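Besen (Werkzeug)

Der Besen ist ein handgeführtes Reinigungsgerät zum Zusammenkehren von losem Schmutz auf festen Flächen. Er besteht aus dem Besenkörper mit dem Besatz und einem Stiel, der fest oder lösbar mit dem Körper verbunden ist. Kurzstielige Ausführungen werden als Handfeger bezeichnet.

Aufbau

Der Besenkörper nimmt den Besatz auf und leitet die Kraft vom Stiel auf die Borsten. Bei eingezogenen Besen werden die Borstenbündel mit Draht durch Bohrungen gezogen, bei gestanzten Besen mit einem Metallanker im Bohrloch befestigt. Gebundene Besen besitzen keinen eigenen Körper - das Bündel wird mit Draht, Schnur oder Weidenruten unmittelbar am Stiel fixiert.

Stiele werden aus Holz, Metall oder Kunststoff gefertigt. Die Verbindung erfolgt über ein konisches Steckloch, ein Gewinde oder einen verschraubten Halter. Metallstiele sind meist hohl und am oberen Ende mit einer Kappe verschlossen, an der sich häufig eine Aufhängeöse befindet.

Besatz

Die Wahl des Besatzes richtet sich nach Bodenart und Kehrgut. Rosshaar und feine Kunstborsten eignen sich für glatte Innenböden und feinen Staub, Kokosfasern für gröberen Schmutz auf trockenen Flächen. Piassava und Arenga sind steif und werden im Außenbereich verwendet. Reisstroh - botanisch der Besenhirse zuzurechnen - ist der übliche Besatz flacher, genähter Besen. Kunststoffborsten nehmen kaum Wasser auf. Sind ihre Enden aufgespleißt, halten sie feine Partikel besser zurück.

Kehrschaufel

Zum Aufnehmen des Kehrguts dient die Kehrschaufel, regional auch Kehrblech, Kutterschaufel oder Müllschippe genannt. Ihre Vorderkante muss möglichst spaltfrei auf dem Boden aufliegen, weshalb Kunststoffschaufeln oft eine Gummilippe tragen. Langstielige Schaufeln werden ohne Bücken geführt und sind vor allem in der Gebäudereinigung verbreitet.

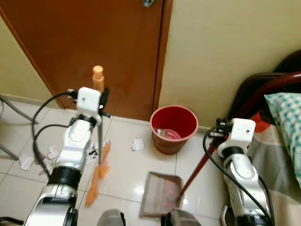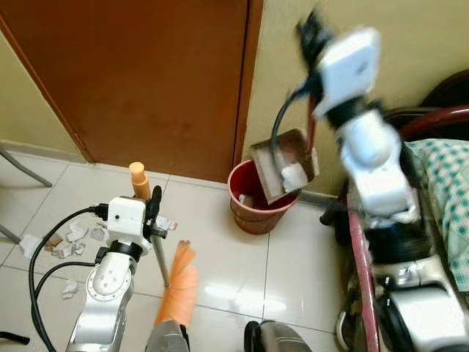 Besen mit orangefarbenen Borsten auf einem Innenboden

Auf Fliesenböden sammelt sich feines Kehrgut bevorzugt in den Fugen. Gekehrt wird daher möglichst schräg zum Fugenverlauf und mit geringem Anpressdruck, da stark gebogene Borsten beim Zurückfedern Staub aufwirbeln.

Pflege und Lagerung

Besen werden hängend oder mit dem Besatz nach oben gelagert, um eine bleibende Verformung der Borsten zu vermeiden. Kunststoffbesatz kann in lauwarmer Seifenlauge gewaschen werden. Naturfasern sollen nach Nässe frei hängend trocknen, jedoch nicht direkt an einer Wärmequelle, weil sie sonst verspröden.

Siehe auch: Handfeger, Kehrmaschine, Mopp, Bürstenmacher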